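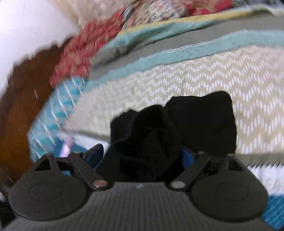
Student work > Domestic Design > Second year > Reports
November 2021 - by the Kestik House group

The black pile: folding dark laundry in a shared house

Filed under: Term projects, Textiles, Living with other people

1. What we set out to do

The brief for the Flidico module asked each group to pick a household chore and look at it more closely than it deserves. Other groups took washing up and bins. We took folding, on the grounds that we were all behind with it already and could count the backlog as preparation.

We narrowed it to black cotton and jersey after the first week. Dark clothes are most of what anyone in Kestik House owns, and they're the part of the wash that gets left. A striped shirt tells you where its sleeves are. A black T-shirt in a heap with a black vest and a black pillowcase tells you nothing, and you can pull at what you believe to be a hem for quite a while before finding that you've been holding a neck hole.

Our question was: does the surface you fold on, or the way you take hold of the thing in the first place, make any difference to how long it takes and how flat it ends up?

2. Method

We wrote down 90 folds over the length of the project. A fold began with the item bunched up and ended when it could be put on a shelf without the folder feeling ashamed. We did try to write a stricter definition of the end point. It ran to half a page and two members of the group stopped speaking for an evening, so we went back to shame.

Three surfaces were used:

The desk in the ground-floor study room at Kestik House, which is white and slippery.

The carpet in the upstairs corridor, which is dark grey and should never have been included.

A bed with a beige and white zigzag cover on it, the cover having come with the room.

Items were bunched by hand before each go. We'd planned to use clothes as they came out of the dryer, but the dryer in the Bednárik building (ours is awaiting a part) delivers everything in one rope, and untangling the rope was taking longer than the folding. It would make a decent project for somebody else.

Two ways of starting were compared. In the first, you pinch whatever sticks up highest and lift. In the second, you look for a part that's already lying flat, leave it where it is, and work the crumpled side away from it. We called these "grab" and "anchor". By the second week people in the house who had nothing to do with the project were using the words, usually about each other.

All the detergent was the same, a supermarket bottle of Hultilov for darks, so that nobody could blame the softener.

3. What happened

All timed folds together came to 3,279 seconds. We had guessed 3,000 at the start and written it on the whiteboard, and we'd like that noted, as it was the only one of our predictions that came anywhere near.

Anchor was quicker than grab on the bed and on the desk. On the carpet there was nothing in it, mainly because you can't see a black cloth on a dark grey carpet well enough to find the flat part. One pillowcase was trodden on.

The bed did best, which annoyed us. All of us had put our money on the desk, being hard and level and generally the sort of surface a report ought to recommend. But jersey slides on it, and each time you pull one side out the whole thing follows you to the edge. The bed cover has enough grip to hold the far side still. Its pattern helps as well. Against beige and white you can see the outline of a black item straight away, and two people said they'd been lining up the straight edges with the zigzags without meaning to.

The inside of the heap is another matter. No background does anything for the creases in the middle, where black cloth goes so dark that you can't tell one layer from two. Most of the slow folds were slow at that point. The notes say things like "thought it was the back, was the front AND the back" and, once, only "no".

We left 16 folds out of the comparison. These were all done by one member after midnight to catch up, and they're suspiciously similar.

4. Problems

We knew the clothes too well. By the end everyone recognised the vest by its feel and could have folded it in a sack. Using different items each time would have been fairer, but there's a limit to what housemates will lend you.

The timing was done on a phone by whoever wasn't folding, and that person was often eating.

"Flat" was judged by eye. We tried measuring the height of the finished pile with a ruler, but a pile of T-shirts is as high as you want it to be if you lean on it.

5. What we'd do next

The second part of the module runs into December and we have asked to carry on with it. We'd like to try:

- a pale sheet laid over the desk, to see whether it's the colour or the grip that matters
- a lamp set low at one side, for the dark creases
- socks, if anyone can face them

The corridor carpet has been dropped. The zigzag cover needs to go back on its own bed, as the person who sleeps there has raised it at two house meetings - fairly politely the first time.

Timing sheets are in the blue folder in the study room. Page four has soup on it but can be read.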